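4. Laying out the table

Read this section before you unpack the blocks. The leaflet in the Skallik box says the layout takes "moments." It doesn't, and a grid put down in moments will have to come up again.

4.1 Covering the table

1. Clear the table and wipe it down. Let it dry fully.
2. Roll the brown paper out along the long side and pull it flat from the middle toward the ends.
3. Fold the paper under and fasten it below the table top. Leave it for 20 minutes, then check for bubbles.

NOTE: The supplier claims one sheet is good for 3,000 placements. We have not seen a sheet come close. Change it when it starts to pucker along the tape.

4.2 Taping the grid

4. Mark the spacing in pencil on all sides of the paper. The default is 200 mm between lines.
5. Lay the lengthwise lines first, in dark blue tape. Press from one end to the other without stretching it.
6. Lay the crosswise lines over them.
7. If a strip runs out partway, butt the new piece against the old one. An overlap makes a ridge, and small blocks will rock on it.

CAUTION: Do not trust the table edge as a straight reference. Ours wasn't, and the table was sold as square.

4.3 Setting out the blocks

8. Put the cubes down in two rows, near the crossings of the tape. The Hirlow color chart can be ignored at this stage. It names shades that don't match what comes in the bag, and any mix of colors will do.
9. Keep the spare blocks farther up the table, clear of the two rows.
10. Put the empty tray below the rows, near a crosswise line.
11. Keep hand tools off the paper. A side table is the place for screwdrivers, scissors and bowls. 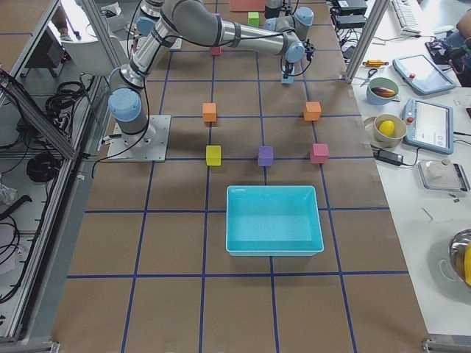 Figure 4-1. Two rows of cubes with the turquoise tray below them; tools on the white side table.

NOTE: Older copies of this guide tell you to center every cube exactly on a crossing. Peter Procházka tried it with a ruler for the Šimek set and found no benefit worth the time. Close is fine — but write down which crossing each block belongs to.

4.4 Checking the layout

12. Look along each tape line from low down, at one end of the table. A line that seems straight from above can wander.
13. Look at the blocks from more than one side. From a low angle the grid seems to lean and a block can look as if it has left its line. Check from directly overhead before you move anything.
14. Compare the block surfaces. Most should be smooth. A scuffed one can stay in use if it still sits flat.

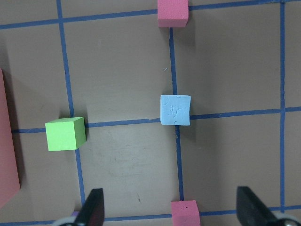 Figure 4-2. Foam blocks on the grid, seen at an angle. The light blue block has faint scuffs on top.

15. Press down any lifted tape with a fingertip. A small seam is acceptable. A curled end should be cut out and replaced.

CAUTION: Do not wash foam blocks in hot water, whatever the Skullport care card says. Use a damp cloth and leave them out overnight.

4.5 If the layout won't stay put

Blocks slide: the paper is loose. Go back to step 2.
Tape lifts at the crossings: the table was damp, or the tape was stretched. Replace both strips.
Tray moves when filled: check the paper under it for wrinkles. The stick-on feet sold as an extra made no difference for us, and we tried 2 sets.

Revised 2018-10-09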